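Minutes of the drinks table meeting, Derholm Hall
September 19, 2020
Taken by me, Hajar Tahiri, because I was the one with a pen. Lakmal Bandara chaired, sort of, from the end of the table nearest the door.

Last time's minutes

Read out and agreed, with one fix. I had written that the Grirnport supper was in the small hall, and it's in the big one. Sorry, everybody! I've changed it on my copy and Lakmal is changing it on the sign-up sheet.

1. The cold drinks

We spent most of the evening on this, so it gets the most room. Last July the drinks all came out of pitchers, and by the second hour we had a line past the coat rack and a sticky floor to go with it. Lakmal wants to use the tap dispensers instead, the tall see-through kind with the chrome bits, and I have to say I was on his side before he finished his sentence. They look smart on a white table, people can help themselves, and a pitcher always ends up with someone's sleeve in it.

Agreed that the dispensers go side by side in the middle of the drinks table, each with its own steel drip tray under it, the trays pushed up close so there's no gap for a cup to tip into.
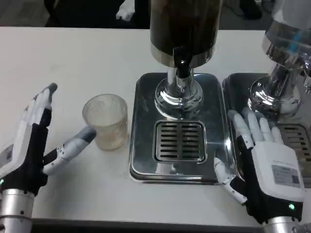 There was a longish talk about whether the trays are worth the bother of washing. I said yes, loudly. Gazi, who rent us the tablecloths, charged us for two stained ones after July, and I don't want to have that phone call again. Lakmal pointed out that the grates catch the drips but the trays still have to be emptied now and then, and a full tray carried across a crowded room is its own kind of trouble. So we'll empty them into a bucket right at the table, and the bucket lives underneath on the kitchen side.

Cups: we're going with the clear ribbed ones. I like the feel of them, they don't slide around in your hand the way smooth ones do. Flonine can let us have 700 for the season, delivered to the side entrance. Somebody asked if that was too many. We got through 407 last time and ran out before the cake, so I don't think so, and whatever is left over will keep.

2. What goes in them

This got lively. Lakmal is all for cold tea, brewed strong the night before, and he'd have it in every dispenser if we let him. I asked for something pale and milky as well, maybe a barley drink or the almond one my aunt makes (I'll bring the recipe, it's easy but you do have to strain it twice). We settled on tea for sure, and the second drink gets decided once people have tasted mine. No fruit slices in anything with a tap! We all remember the lemon.

I also brought up sugar. Keep it out of the dispensers and put it on the side in a bowl with a spoon, and let people sort themselves out.

3. Pouring

Lakmal wants it written down that the cup goes right under the tap before anyone touches the tap, and that it stays over the grate until the drip stops. It sounds fussy when I type it, but a lot of the mess in July came from people swinging a cup away too early. We'll have one person standing by for the first hour to help kids and anyone with a plate in the other hand — after that it should run itself.

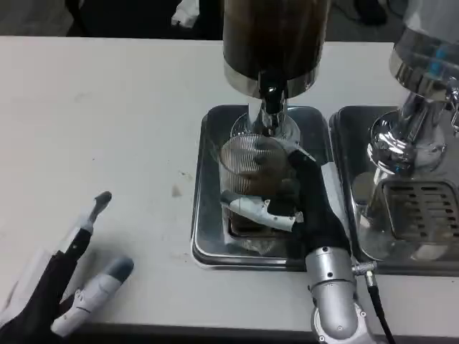 How far up should the cups be filled?
About two thirds, so people can walk back to their seats without spilling, and they're welcome to come back for more.

4. Setting up and clearing away

Tables out by four, cloths on, then the trays, then the dispensers, and only then the drinks. Please don't fill a dispenser in the kitchen and carry it in. They're heavy when full and the hall door swings back at you. We'll fill them in place with the big jug.

Afterward the taps come off and get rinsed in warm water. The chrome gets a wipe with a dry cloth or it goes spotty, and I will notice.

5. Money

Lakmal has 100 dollars put by for drinks and that has to cover tea, sugar, almonds and napkins. The cups are coming out of the hall budget. Receipts to me, please, and not folded into tiny squares.

To do

Lakmal: order the cups, find the bucket, talk to Gazi about cloths.
Hajar: recipe, tasting jug, new sign for the table.
Everyone: look at home for spare long spoons.

Next meeting is after the tasting, same room. Bring your own mug for that one, the good cups are staying in the box.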